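Home Exchange and Homestay Travel > Hosting and Guest Conduct
Topic: Proposed changes to the homestay register, Gitow valley

Posted by: Register_Secretary
Thu 31 January

Members are invited to comment on the proposed changes to the homestay register for the Gitow valley. The register at present lists 63 households willing to receive travellers without charge, most of them along the road between Jundley and the old ferry crossing. It was drawn up on the understanding that guests would arrive with little notice and stay for a short time.

Three changes are under consideration:

1. A limit of three nights at any one household, unless the host offers more in writing.
2. Guests to confirm their arrival with the host by noon on the day before.
3. A short note from each host on sleeping arrangements, kitchen use and shared rooms, to appear beside the entry.

The third point follows a number of complaints received in November from guests who had expected a private room and were given a mattress in the family sitting room. The hosts concerned had done nothing wrong. Our entries simply did not say.

Comments will remain open until the revised register is issued. Members are asked to keep to the proposals and to avoid naming individual guests.

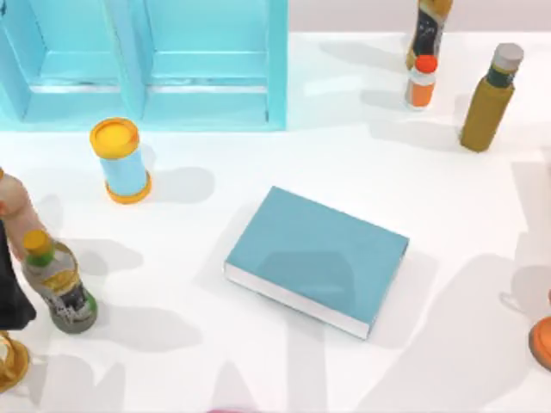
Abena Agyeman wrote:
I support the third proposal and oppose the first. A limit of three nights may suit Jundley, where there is a bus every morning, but it does not suit the upper villages. The bus to Lurkov runs twice a week. A guest who arrives on the wrong day must either stay four nights or walk down with luggage. I have received guests for several years and have always agreed the length of stay at the door. I should prefer to go on doing so.

Posted by: lowerferry
With respect to the previous member, the proposal does allow the host to offer more. It asks only that the offer be made in writing, and a text message would presumably count. The difficulty at our end of the valley is the opposite one. Two years ago we had a couple who came for a weekend and remained for 11 nights. They were pleasant people and washed up after every meal, but my mother-in-law was sleeping on the landing by the end of it. A rule we could point to would have spared everyone a good deal of embarrassment.

Posted by: Seidu Agbeko
I write as a guest and not as a host. I have used the register on two visits and would like to record my thanks to the families who took me in. On the second visit I missed the last bus at the Aidoo junction, and the woman who kept the tea stall there telephoned her cousin, who was not on the register at all. I was given supper, a bed and a seat on a vegetable lorry in the morning. None of this could have been confirmed by noon on the day before.

My concern is therefore with the second proposal. Travellers in the valley often do not know where they will be the next evening, and there is no telephone signal above the bridge. If the rule is applied strictly, the people it will exclude are those travelling on foot.

Posted by: lowerferry
That is a fair account, but the cousin was free to say no. Once a name is on a public list, it becomes much harder to refuse somebody standing in the rain.

Posted by: Register_Secretary
Both points are noted. It may be possible to mark certain households as willing to accept guests without notice, and to apply the noon rule to the remainder. Members with a view on this are asked to give it here, so that others may read it.

Posted by: hill_walker_517
I should be content with that, provided the mark is the host's own choice and can be withdrawn at any time. I would also ask that the register say plainly what a guest is expected to bring. A small gift of tea or sugar used to be customary. Of late I have had visitors arrive with nothing, and one who asked whether breakfast was included.

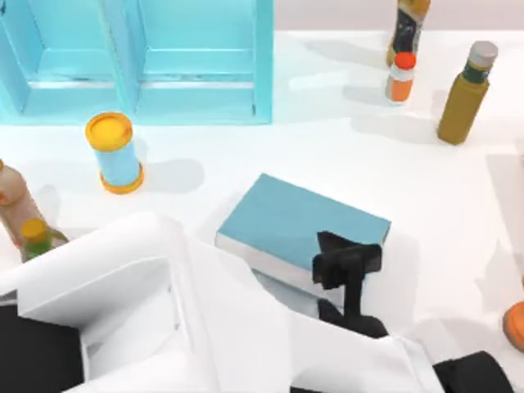 Posted by: Register_Secretary
The matter of gifts has been raised before, and the present guidance says only that guests should "contribute as seems right". I accept that this is too vague. Kitchen use is a related question, as several hosts have reported that guests' provisions become mixed with the family's own. It would help if guests kept their things together in one place and told the host which they were. A small bottle with an orange-red cap, standing in front of a taller one, is easily taken for the household's own when several people share a kitchen. I propose a sentence to this effect in the host's note, to be adopted or struck out as each household prefers.

Abena Agyeman wrote:
I have no objection to a sentence on provisions. I would not want gifts to become a requirement. Some of the young people who come up to us have very little money, and I would sooner they ate with us than went hungry for the sake of a packet of sugar. My objection to the three-night limit stands.

Posted by: hill_walker_517
I did not suggest a requirement. A line of guidance would be enough.

Posted by: Register_Secretary
A revised wording of the first and second proposals will be posted in this topic. Hosts who wish to amend their own entries in the meantime may do so by writing to me through the members' page, giving the name of the village and the number of beds.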